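Teaching by Doing: Towel Folding with Two Handheld Grippers
Final project report, Fivberg track
Handed in Fri 26 May

I picked this project in December, back when I thought cloth would be the easy option. Everyone else in the Fivberg track was going after things like plugging in cables or screwing on lids, and I figured a towel is soft, you can't break it, how bad could it be? Well. I have now folded more towels than I have in the rest of my life put together, and my laundry at home still looks terrible.

The question was simple enough. If I do a folding job by hand, holding a pair of grippers shaped like the ones on the robot, can a policy learn the job from my recordings alone? I compared this with the way our lab used to do it, which was driving the two arms by remote control from a pair of leader arms. The software for both was Nirnelero, which our group uses for recording, cleaning up and training, and the robot was Carroll, our two-armed bench setup. I wrote the cleanup scripts myself and changed as little as I could in everything else.

What I did first

I started with remote control, mostly to have something to compare against. It's slow! You sit there with your elbows out, moving the leader arms, and you can't feel the fabric at all. I kept closing the fingers on air and thinking I had a corner. One fold could eat up a whole coffee. The good part is that everything you record is something the robot can really do, so there's no guessing later about whether an arm can reach.

Then I switched to the handheld grippers, and the first session felt like cheating. You squeeze, you pull, you put the thing down, next one.
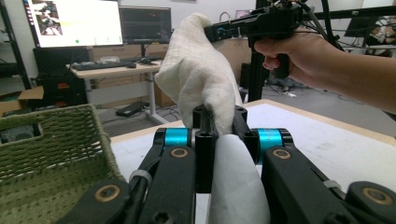
Picking a towel up is where I spent most of the first month. My early recordings were a mess of styles — sometimes I pinched a corner, sometimes the middle of an edge, sometimes I just grabbed a wad and shook it out. A person watching would say all of those are fine. The policy had no idea what to make of them. So I made myself a rule that one gripper holds and the other one does the lifting, with the white terry-like towel going up in a long twisted fold between the two, and I stuck to it even when I could see a quicker way. I also made myself pause for a moment before letting go on either side. It feels silly when you're doing it, but those pauses gave my scripts a clean place to cut a recording into steps.

The recording set

By the end I had more than 2000 recordings, split over 3 kinds of cloth. I threw out anything where I dropped the cloth and picked it up again in a hurry, but I kept the calm recoveries. My advisor and I went back and forth on that. I wanted only perfect folds in the set, and I was wrong, and I'll get to why.

The most annoying problem was tracking. The handheld grippers work out where they are from what their cameras see, and a big pale cloth right in front of a camera is about the worst view you can give it. When I lifted a towel too close, the path would jump sideways and the whole recording was junk. I fixed most of this by changing my own habits: start with the cloth low, keep my wrists a bit farther apart, don't rush the lift. The rest I caught with a script that flags any jump a human arm couldn't make.

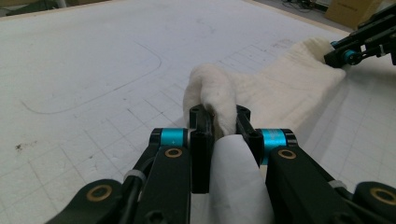
Fleece was a different kind of trouble. It's thick, so the fingers can't close all the way, and I had been using finger width as my signal for "holding something" versus "holding nothing." With the thin towels that worked great. With fleece the numbers landed in a spot I hadn't planned for, and a bunch of good grasps got tagged as half-open. I ended up setting the cutoff per cloth, by hand, and I'm not proud of it.

How it went on Carroll

I trained one policy on the remote control recordings and one on the handheld ones, and gave both the same recording time, since that seemed fairer than the same number of folds. The handheld policy was clearly better at the first grasp and a lot less jerky. It also tried to do things Carroll can't do. My wrists bend in ways the arms don't, and in one corner of the table the left arm would strain toward a pose it could never reach and then just sit there. The remote control policy never did this, as you'd expect.

Mixing in the calm recoveries is what helped the most. Without them, a missed corner was the end of the run — the policy went on folding nothing, very neatly. With them it would usually go back and try again. I reran that comparison on 2 separate days to make sure I wasn't fooling myself, and it held up both times.

What I'd change

I'd check reach while recording. A beep when my hand goes somewhere Carroll can't follow would have saved me a week of sorting. I'd also get a second person to record, so the policy doesn't pick up only my habits (I lean left, apparently, and now so does the robot). Wornwood, the lab's next cloth project, is going to start from my recordings, and the per-cloth cutoffs are in the settings file with notes on how I picked them. The fleece one is the first I'd redo.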